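4.2 Who pays for the slow line

I went into the Atport interviews thinking price would settle everything, and boy, was I wrong! Of the 70 households Carys Lougher and I talked to, 24 had dropped home internet in the past year, and most of them blamed the speed (a few blamed the hold music). Rondia's cheapest plan came up again and again. People liked the bill fine, they just couldn't get a video call to last through dinner. Catrin Powell found much the same in Oltemano back in April, with 462 survey forms returned out of 600, so I'm fairly comfortable saying it isn't only an Atport thing. I come back to the phone-only homes in 4.3.

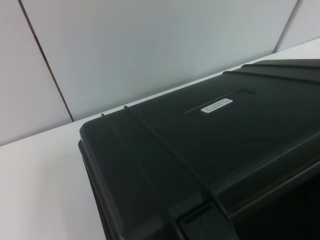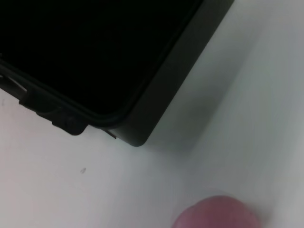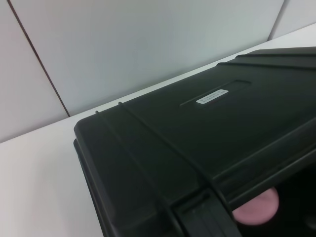
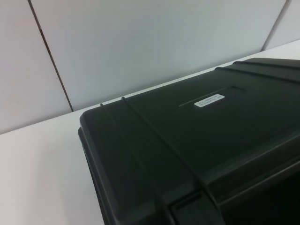
Figure 3. Dark, boxy housing with rounded corners, four views.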